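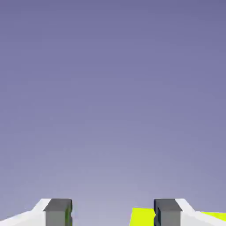
3. Recording the demonstrations in simulation

3.1 Why we started with the wrist camera

The first part of our project, described in chapter 2, was to build the simulated workspace, which we call Kurek. In this chapter we explain how a person drives the arm in Kurek by remote control and how the movements are saved as training material for the Dradov policy.

The operator sees only the view from the wrist camera while driving. We discussed this choice for a long time in our group. It is more difficult for the person, but the policy will receive the same view and nothing more, so a demonstration that depends on other information would teach it something it cannot repeat. The dark fingers and the white housing stay at the bottom of this view. When the wrist is tilted up, almost everything else is the plain lavender background, and of the yellow-green geometry only small parts remain, one of them between the fingers, nearer to the right one. Such views are hard to use, both for a human and for a network, and section 3.4 returns to this problem.

3.2 The controller

We used the Jomlow hand controller, which was already in our laboratory. Moving the hand moves the gripper in the same direction, and the trigger closes the fingers. In the first version the motion was copied directly, and small shaking of the hand was visible in the recorded path. We added a low-pass filter and reduced the scale of the motion by half. After this change the operators needed more time for each attempt, but the paths became much smoother.

One button is used as a clutch. While it is pressed, the arm stands still and the operator can bring the hand back to a comfortable position. We recommend to every group which continues this work that they add the clutch on the first day. We added it in March, and the demonstrations recorded before had to be thrown away.

3.3 Recording procedure

Each demonstration follows the same steps:

The operator resets the workspace and waits for the start signal.
The arm is driven to the object and the fingers are closed.
The object is lifted and held until the recorder stops.
The operator marks the attempt as good or bad.

An attempt is stopped automatically after 700 time steps. We recorded 200 attempts in total, and 102 of them were marked as good. This is a lower share than we expected. Most of the bad attempts came from new operators, who often turned the wrist too early and lost the object from view – then they searched for it until the time was over.

3.4 Views with little information

When we trained Dradov for the first time with all good attempts, the simulated arm sometimes drifted upward and did not come back. We looked at the saved images from these runs and found that the drift usually began when the background filled most of the view. The training material had few examples of how to return from such a position.

For this reason we recorded 8 additional demonstrations which start with the wrist tilted up. The operator first brings the camera down slowly, and only then goes to the object. We know that this number is small. The drift became less frequent, but it did not disappear, and we cannot say yet if more recordings of this type would be enough.

3.5 Storage format

All attempts are stored with the Tredis logger. For every time step it saves the wrist image, the joint angles, the finger opening and the command from the controller. The bad attempts are kept in a separate folder – they are not used for training in this report, but they may be useful for the comparison in chapter 5.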